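Geneck 800 Single Bed Base

Staniforth > Sleeping accommodation > Steel bed bases > Geneck 800

Part number: 2563
Availability: made to order
Issue date of this page: March 25, 2020

Overview

The Geneck 800 is a welded steel single bed base for hostels, staff quarters, holiday lets and box rooms. It is supplied flat in one carton and goes together with one hex key, which is in the fittings bag. The sleeping surface is a set of sprung timber slats held in moulded end caps. There is no headboard as standard. Two threaded points at each end take the Tellport headboard or footboard, ordered separately.

The base replaces the earlier Geneck folding model. Parts are not interchangeable between the two, with the exception of the feet.

Specification

Width: 800 mm, measured between the inner faces of the side rails
Side rail: 38 mm square steel tube
Height to top of slat: 400 mm on standard legs
Slats: beech ply, curved upwards
Slat end caps: nylon, push fit
Finish: powder coat, matt black or light grey
Maximum evenly spread load: 200 kg, including mattress
Feet: screw-in, adjustable, non-marking

The load figure applies to the complete base with the centre leg fitted and touching the floor. It does not apply to a person standing or kneeling on one slat. Customers who expect the bed to be used as a seat during the day should order the heavy slat set, which raises the stiffness along the front edge. The overall load figure stays the same.

Mattress

The rails have a lip on the inside edge and the mattress sits between them. A mattress wider than the stated internal width will ride up on the lip and should not be used. Foam and pocket spring types are both suitable. Very thin foam mattresses, including the roll-up sort, let the slats be felt through the cover, and a felt pad is available for these.

Turn or rotate the mattress as its maker advises. A plain cotton under-blanket between slats and mattress cuts down rubbing on the ticking. Bedspreads that hang below the rail are fine but should clear the floor by enough that the feet can be seen when the bed is moved.

Slats and end caps

Slats are fitted with the curve upwards. A slat fitted upside down will work loose, and the cap tends to split at the outer corner. Caps are handed: the side marked L goes on the left rail when looking from the head end.

Slats may creak for the first few weeks. A small amount of dry wax rubbed on the slat ends normally cures it. Do not use oil, which swells the nylon and makes the fit worse. If one slat creaks after waxing, swap it with its neighbour. If the noise stays in the same place, the cap is at fault and should be changed.

Gitititz corner joint

All four corners use the Gitititz joint, a tapered steel hook that drops into a slot in the leg plate and is then locked by a bolt. The taper takes up the play, so the bed does not depend on the bolt for its stiffness. The bolt stops the hook lifting out when the bed is dragged or picked up by one rail.

The joint was changed in January. Hooks made from then on have a longer nose and a stamped dot on the upper face. Old and new hooks fit the same slot, but do not mix them on one rail, as the rail will sit slightly out of level.

Assembly

Read all the steps before opening the fittings bag. Two people are needed for the second and third steps.

1. Screw the feet fully into the legs.
2. Stand the head end upright and drop both side rails into their slots.
3. Fit the foot end in the same way. Press down on each corner until the hook stops moving.
4. Fit the four corner bolts finger tight.
5. Bolt the centre rail between the ends and fit the centre leg.
6. Push the caps on to the slats and press the slats into the rails, starting at the foot.
7. Place the bed in its final position, adjust the feet until it stands level, and then tighten the bolts with the key.

The order of the last step matters. If the bolts are tightened before the bed is levelled, one corner will usually stand clear of the floor -- the owner then winds that foot out to meet it, and the frame is left with a permanent twist.

Care

Wipe the steel with a damp cloth and mild soap. Scouring pads will mark the powder coat. Chips should be touched in promptly, particularly in coastal properties, and touch-up pens are stocked in both colours. Check the corner bolts twice a year in rented rooms and once a year elsewhere.

Dennis Sowerby of our workshop adds that most frames returned to us as bent have a missing centre leg. The leg unscrews by hand and is easily left behind when a room is cleared. Spare legs are cheaper than a new centre rail.

Spares and options

Slat, single, with two caps
Heavy slat set
End cap, left or right
Corner hook, new pattern
Centre leg with foot
Fittings bag with key
Felt pad
Tellport headboard, slatted or plain
Tellport footboard, low
Touch-up pen, black or grey

Quote the part number of the bed and the colour. For corner hooks, say whether the existing hook has the stamped dot.

Delivery and returns

Delivery is to a ground floor door. Delivery to an upper room can be arranged when the order is placed but cannot be added on the day. Check the carton for crushed corners before signing. Beds that have been put together can be returned only if a part is faulty, and in most cases we will send the part.

Guarantee

The steel frame is guaranteed for five years and the slats and caps for two. Fair wear to the powder coat is not covered, nor is damage from use without the centre leg.

Contacts

Trade orders: Mwajuma Mollel
Spares: Liam Sugden
Technical questions and load queries: Reece Staniforth

Allow two working days for a reply to load queries. Include the mattress weight if it is known.

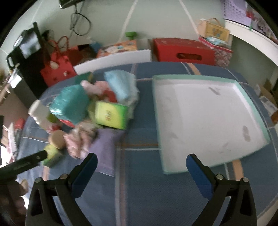

Prices are given on request and do not include delivery to islands. Orders for spares placed before noon leave the same day if the part is in stock.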